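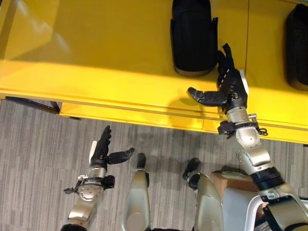
Benedito Medeiros wants to know whether all that yellow gets tiring after a week in the same room with it. He'd have gone for cream, and he'd have put the padding in a brighter color too.

Well, I've had more than a week with it and I still love it! Welcome to my little Betine page, put together on 17/10/2026 with a big mug of coffee. For anyone new, Betine is my name for the big yellow piece I kept going on about all summer (sorry, family). It came from Thygesen over in Wurnau, and I paid 3,668 for it, delivery included, after talking them down by 80. I'm still a bit proud of that 80.

Yellow this glossy takes more looking after than I expected. Every bit of light lands on it, and so does every fingerprint, so I go over the flat parts with a soft cloth and plain water and leave the fancy polish in the cupboard. Fedent sent me 5 sample cards before I settled on the shade, and I carried them up and down the carpet for days! The gray stripes won me over in the end. Put a strong yellow next to gray and it just sings, at least to my eye.

The dark padding was the other big decision. I went back and forth on it for almost 23 days, which my sister says is longer than I took to pick my house. What I wanted was something rounded and plain that would sit back quietly

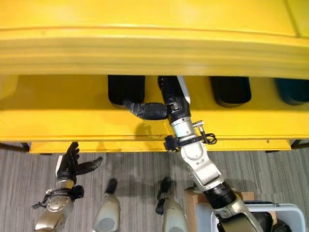 and let the yellow do the talking. Black shows lint like crazy, I'll admit that, so there's a sticky roller in the drawer by the door now. I do the pads first and the yellow after, or the fluff ends up right back where I wiped. Next on my list is a better lamp for the corner, and I'm open to ideas as long as they aren't cream, Benedito.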